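Notebook, stock sheet macros
Wednesday, July 8, 2020

Picking up the reorder sheet again. Last touched in March, so half the morning went on reading my own comments. Workbook is the Lagman one, the copy on the shared drive, NOT the one Elis Kneath has on his desktop.

Problem as left: the lookup loop takes ages and the Amley tab comes out with blanks where there should be part codes. 2,131 rows on the raw tab, blanks start at row 300 every time. 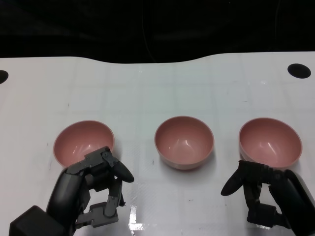

2 min read

Tried first: screen updating off, calculation to manual, back on at the end. Faster, blanks still there. Left it in.

Then read the raw tab into an array in one go and did the matching there, no cell by cell. Whole run is 6 seconds now. Very pleased. Blanks STILL there, same row.

So not the loop. Looked at the codes themselves. From row 300 down they come out of the Anex export, and that one pads every code with trailing spaces out to 40 characters. Trim on its own didnt shift them. Kornél Halász said try character 160, the non-breaking space, he had the same with a price list. Replace 160 with a normal space, then Trim, then match. Blanks gone apart from the Corkex lines.

Corkex codes are all digits, so Excel has turned them to numbers on one tab and left them as text on the other. CStr on both sides before comparing. Leading zeros are lost on the number side though, need to pad them back with Format. Done for the short codes, not checked on the long ones.

Also found: error handler was On Error Resume Next right at the top of the sub, mine, no excuse. It was hiding a type mismatch the whole time. Taken out. Now it stops where it breaks, which is what I want while testing. Sushil Tripathi will want a proper message box before it goes to anyone else.

Named ranges: StockList still points at the old column after the insert. Fixed by hand in Name Manager. Better to find the last row in code with End(xlUp) and set the range from that. Half written, see module 2.

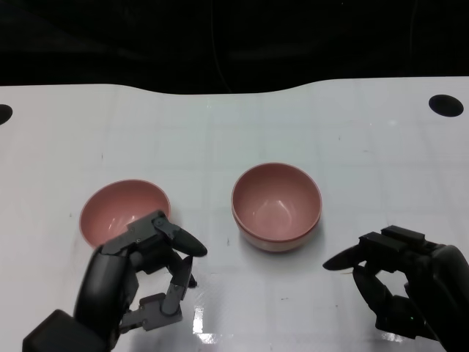

Still to do

Long Corkex codes, check the zeros.
Move the clean-up into its own function, its pasted in three places at the moment.
Ask Esmaeil Alipour whether the Anex export can be saved as plain csv, would save the 160 business altogether.
Turn calculation back to automatic if the macro stops part way. Caught me out twice today, totals looked wrong and I went hunting for a bug that wasn't there.
Leif Hafstein wants the date column as real dates, currently text, day and month swapped on some rows. Seperate job, dont start it till the codes are right.
Saved as v4 in the same folder. v3 kept, dont delete.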